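Simulated demos for mug pickup: how much clutter is too much?
Forum: Manipulation > Data and training

wurnine_b
I'm putting together a set of pick demos in sim for a Franka arm. Target is always a mug on a marble counter, everything else is a distractor. I have 800 episodes so far and want 2000 before I train again. Right now I scatter kitchen stuff all over the counter: bread, a sponge, a pump bottle, small dishes, long-handled tools. Object poses are random, textures come from a fixed list.

The first policy I trained was fine on a bare counter and bad with anything else on it. With the clutter added it does better, but it still goes for the wrong thing when another white object is near. My labmate says I should cut the clutter in half and collect faster. I'd like other opinions before I spend another week on this.

gzarins
What are you recording? Joint positions only, or end effector pose too? And is it teleop or a scripted planner?

wurnine_b
Both, plus gripper width. All teleop. I tried a planner first and every approach looked the same, so I dropped it.

Most of my grasps come straight down, with the fingers going in a little over the cup. The counter layout is about what you see in most of the set.

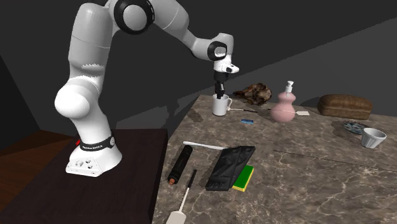
I also keep the camera pose fixed for now. I know that will have to change, but I wanted one thing moving at a time. Each session is 16 episodes and then I reshuffle the object list.

duan_sim
I'd keep the clutter. Your labmate is right that it's slower, but a policy that only works on a clean counter isn't worth much. What I would change is the white objects. If you have a white mug, a white cup and white handles out together, make sure you have plenty of episodes where they sit right next to each other. Random placement won't give you enough of those.

Guvudel
Disagree with duan_sim. More hard cases from one camera just teaches it that camera. I'd move the camera now, even if it's only by a few degrees per episode, and leave the objects alone. We wasted most of August on object variety and the camera was the problem the whole time.

duan_sim
That was your setup. The OP already said the failure is grabbing the wrong white thing. That doesn't sound like a camera problem to me.

Guvudel
It could be both. If the training view never changes, the network can get by on position and a color blob. You can't tell which one it is until you move something.

gzarins
Cheap test: take the policy you have, shift the camera a little, run it with no distractors. If it falls apart, Guvudel is right. If it holds up, do the white object episodes first. Should take an afternoon.

Also, wurnine_b, do you vary the mug color at all? And the handle direction?

wurnine_b
Handle direction yes, full circle. Color no, white only. I can add 2 more mugs without much work — the meshes are already there.

atine_user
Watch your small objects too. I had a few that settled badly on reset and were still rolling when the demo started. Let the physics run before you begin recording, and throw out any episode where something is still moving.

wurnine_b
I wait before recording but I don't check velocities. Will add that. I'll run the camera test first and post the numbers here. Thanks all.

Guvudel
Post the failures too, please. The success rate alone won't tell us which of us is wrong.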